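Capital Allowances and the Timing of Equipment Purchases in Small Firms

Project report, Business Taxation module
Tumelo Tshabalala and Mahlet Feyisa

3. Method

We sent a questionnaire to 266 small firms in the Prisden and Erport districts and asked when each had last bought equipment, how the purchase was paid for, and whether tax relief had affected the date. Firms that only leased their equipment were left out of the timing analysis. We then held interviews with six owners, two of whom had put off a purchase until after their year end.

For the worked case we used the accounts of Flomura, a maker of small fittings. Its accounting year ends in October. The firm claims full relief in the year of purchase where the rules allow it, and a writing down allowance on the remainder.

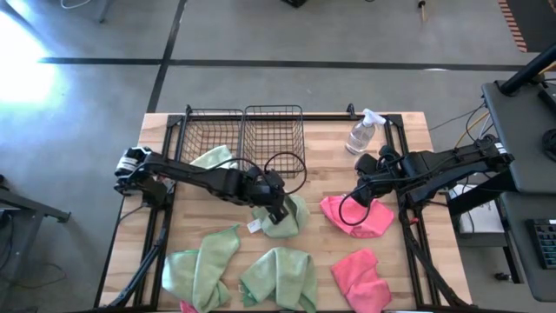
Figure 2. Work table with metal frame and wire mesh baskets.

4. Results

Tax relief was seldom given as the main cause of a purchase. Most owners named a breakdown or a new order first. It did affect the month chosen. Purchases were grouped in the last weeks of the accounting year, and this pattern was stronger in firms that used an outside accountant.

In the Flomura case, moving a purchase forward across the year end brought the relief into an earlier tax bill. The total relief did not change. The gain was one of cash flow only, and it was partly offset by interest on the loan taken out to pay the supplier.

5. Limits of the study

Answers were based on memory and were not checked against invoices, except for Flomura. Firms making a loss had no tax bill to reduce in the year and should have been treated as a separate group. Đào (our second source for the interview questions) used a longer period of six years, so our results cannot be compared directly with that study.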